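Home Datasets Fixtures Notes Contact

We use cookies to remember your settings. Accept Decline

# Darnevton Transfer Rumours

Welcome, and thank you for stopping by! This is a collection of football transfer rumours, gathered from local papers, club pages and supporters' sites, and matched up (as well as I could manage) with what the clubs later announced. I started it one March when I wanted to know whether the stories about Lestetside's midfield were ever worth reading, and it has grown a good deal since then.

## What's in it

There are 2,077 rumours, covering 28 clubs over 5 seasons. Each one has its own row in `rumours.csv`, with these columns:

- `player_id`: a number, the same one throughout the file
- `from_club` and `to_club`: as the story gave them
- `window`: summer or winter
- `wording`: how strongly it was put, from "monitoring" up to "medical booked"
- `fee_text`: whatever the story said, left as it was written
- `outcome`: moved, stayed, moved elsewhere, or unknown

Loans are in there too, and so are free transfers. If a rumour was repeated by several sites I kept the earliest version I could find and put the rest in `repeats.csv`, which is a much messier file and I do apologise for the date formats in it.

## How the outcomes were filled in

By hand, mostly in the evenings, with the club announcements open beside me. A player counts as having moved if the announcement came in the same window as the rumour. Anything later goes down as stayed, even if he turned up at the very same club six months on (this happened with Fokport more than once, and it still annoys me a bit).

## Things to watch out for

Lestetside and Fokport are covered far better than anybody else, as they have the busiest supporters' sites. Smaller clubs such as Paquette Rovers may have only a handful of rows in a season. Goalkeepers are thin on the ground everywhere. Please don't use the fee column for sums without cleaning it first!

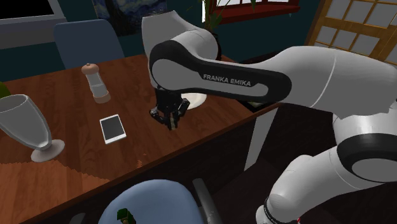
Paquette wrote in to say that the winter loans ought to be kept apart from the summer ones, as a club short of a left back in January will be linked with every left back going, and it makes the gossip look worse than it is. I think that's fair, and the next version will have a separate file for them.

## Using it

Free for any purpose, with a mention of Darnevton Transfer Rumours somewhere if you can. Corrections are very welcome through the contact page; please give the row number and a link to the club's announcement.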